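Odette Riviere
29 November 2019

I promised to write a little on what we learned with the cabinet task. It will be a thread, and I go slowly, so please be patient with me.

The task sounds simple. The robot gets a short command with the name of a control, moves its hand to it, presses or turns it, and goes back. The cabinet is the ordinary gray kind, with lamps, buttons, rotary switches and an emergency stop on the doors.

Our first policy was trained on 500 demonstrations by teleoperation. Jacqueline Roussel made most of them and I made the rest. In the offline numbers it looked very good. On the cabinet it was poor.

We first blamed the arm calibration and lost much time there. The calibration was fine. The error was in where the policy looked before it decided to move.

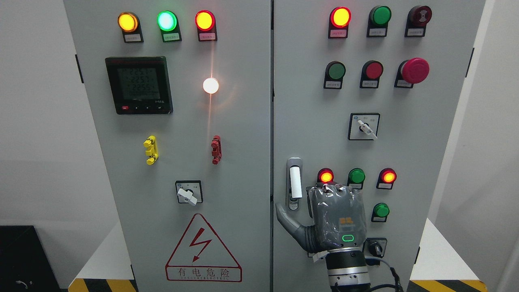
What we found is that the policy had learned to use lit lamps as landmarks. In most demonstrations the same lamps were on, so "the green button" was in fact stored as "the place a little beside the bright red thing". When we changed which lamps were on, the hand went to a wrong place, and it went there with great confidence.

How do we know it? Armelle Joly proposed a very plain test. Take a recorded picture, paint one lamp from lit to unlit, keep all the rest the same, and ask the policy again for its target point. If the target point moves, the lamp was used.

We did it for up to 3000 stored pictures. The target moved for many of them, and it moved most when the painted lamp was near the hand. I think the reason is that the fingers hide part of the lower rows at the end of the motion, so the policy has fewer things left to hold on to. I am not sure of this reason yet.

We call the test Tarkel, which means nothing. It needs no robot time, only the stored pictures and a mask for each lamp. Drawing the masks is boring work but you do it once for each cabinet.

Then the method. In training we now change the lamp states at random in the pictures: lit to unlit, unlit to lit, also the color of the glow. The action label does not change. We do it only for lamps, never for the handle of a rotary switch, as there the look of the handle is real information for the task.

One detail which cost us some days: a lit lamp is more than a bright disk. Its light also spreads on the panel around it, and a white one can draw a thin streak down the paint. If you change only the disk and leave the streak, the network finds the streak. Please mask generously.

The other part is a second, smaller network that only says where the door edges, the latch and the meter are. These do not change with the state of the machine. The policy receives these points together with the picture. Dorian Perrin wrote this part and I think it is the nicest code in the project.
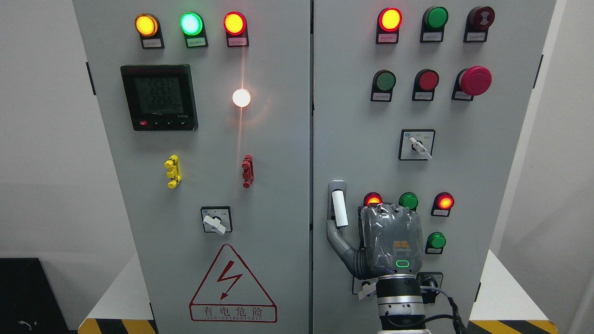
Maëlys Perrin: I would like to know if the fixed points alone are enough. If you give the policy the door edges and the latch, do you still need to change the lamps in training? We tried something like the first part on the Rolland bench and the policy simply ignored our points.

It is a good remark, Maëlys, and we saw the same as you. With the points only, the policy ignored them too. The lamps are an easier signal, so it had no need to read the points. With the lamp changes only, it got better but was still weak when the hand covered something. Both together is what worked for us.

To be careful: we trained every version with 6 random seeds, and the order of the four versions was the same for each seed. The size of the difference was not the same. I would not put a percentage on it in a post, the table will be in the report.

What does not work yet. Rotary switches are still bad. The hand reaches the lever well, but it often stops turning too early. I believe this is a question of force and has little to do with vision, so please do not expect that our method helps there.

Also we tested on one cabinet design only. The Graneck cabinet has another layout and glass over the meter, and we will start on it in January. I am a little afraid of the reflections.

Code for the test and the lamp masks will be put in the Toltum repository after Jacqueline has cleaned the file names (they are at present partly in French and partly in a private language of mine). The demonstrations need more time, I must first ask for permission.

If somebody has recordings of a panel where the lamps change during the motion, please write to me. We have almost none, and I would like to run the test on them before we record new ones.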